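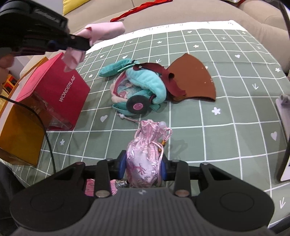

A small drawstring pouch in pale pink satin.

By Matěj Štěpánek

Rekha Tiwari does not like the word declutter. She has emptied other people's houses for 16 years, first for a moving company and then under her own name, and in that time she has heard the word from every customer who was about to cry.

"They say it on the phone like it's a haircut," she said. "Then I get there and it's their mother's house."

We met in August 2018 at her unit on the edge of Rellach, where she stores what she has not yet sold, given away or taken to the dump. She had two kitchens' worth of pans on the floor and a piano she regrets. She offered me a chair with a price tag on it.

Tiwari was an accounts clerk until she was 40. The change came when her aunt died and left a house in Zinstead with a full basement. The family argued over it through one winter, and Tiwari ended up doing the work on weekends. It took her until June.

"I made every mistake you can make in that basement," she said. "I started with the photographs. You never start with the photographs. I sat on the steps for three days and didn't fill one bag."

She now starts with the bathroom. Old medicine goes back to the pharmacy, towels go to the animal shelter, and most of what is left is trash. The family can see an empty room by lunch on the first day. After that she does the kitchen, then the garage or the shed, then the bedrooms. Papers come near the end and photographs last of all.

I asked how much of a normal house is worth money. She said less than people hope, and that this is the hardest talk she has with customers. Dark furniture is close to worthless in Rellach. She used to get good prices for dining sets and now pays to have them hauled. China is the same. Hand tools sell well, and so do cast iron pans, fishing gear and winter coats.

"A man had a cabinet he'd been told was worth 1000," she said. "His father told him, and his grandfather told his father. I sold it for 22. He didn't speak to me for the rest of the job, and I understood that. I'd taken something off him."

She charges by the day and does not take a share of sales. She has seen firms that do, and she thinks it makes them careless with anything that won't sell. She also refuses to work if two members of a family are giving her different orders. They have to choose one person and put it in writing. She brought that rule in after a brother and sister in Zinstead each told her to hide the same clock from the other one.

What about the small things, I asked, the ones that aren't worth anything and that everyone keeps?

Tiwari said small things take up most of her week. A wardrobe is one decision. A drawer can be fifty. Her method is to put a cloth on a table, empty one drawer onto it, and let the customer pick out what they want before she touches anything. Whatever stays on the cloth goes. She does not ask why they keep a thing and she does not hurry them, but she does not open a second drawer until the first is done.

Toys are slower than anything except letters. Parents in their seventies will have kept them for grown children who live two flights away and have no room.

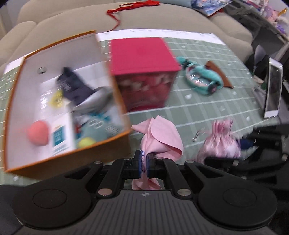

"So I make them call," Tiwari said. "Right then, while I'm standing there. Nine times in ten the son says, Mom, I don't even remember that. And she's upset for a minute and then she's fine. The tenth time he says, don't you dare, I'm driving over on Saturday."

She gives toys to two day care centers if they are clean and whole. Soft toys are harder to pass on than they used to be, and many places now turn them down. She washes the good ones herself. Board games have to be checked for missing pieces, and she admits she has mostly stopped checking and just writes "not checked" on the lid.

The business has grown slowly. She has one full-time helper and a van she bought secondhand from Ogola, the catering company across the yard. For two years she also ran a Saturday shop under the name Hidport, but she closed it when she found she was spending the money from the house jobs on the rent. She still has the sign. It was leaning behind the piano.

I asked what she tells people who want to do the job on their own. Rent the big dumpster, she said, even if you think the small one will do. Eat a real lunch. Check coat pockets and the insides of books, where she has found cash, a will, and once a full set of baby teeth in an envelope. Don't let anyone take things home "to sort out later," as they will not sort them out and you will meet those boxes again in another house.

Her own home, she said, is not tidy. She has the aunt's photographs in a closet, in the same three boxes, and has not been through them.

"I've got a customer at two," she said, and went to look for her keys.

COMMENTS (4)

gardengate51
We used Rekha for my in-laws' place. The one drawer at a time thing is slow but it works. My husband found his dad's army papers.

Dale R.
22 for a cabinet?? I'd have kept it for firewood.

pennyl
Which animal shelter takes towels? Ours says no.

gardengate51
@pennyl call first, ours takes bath towels but no sheets.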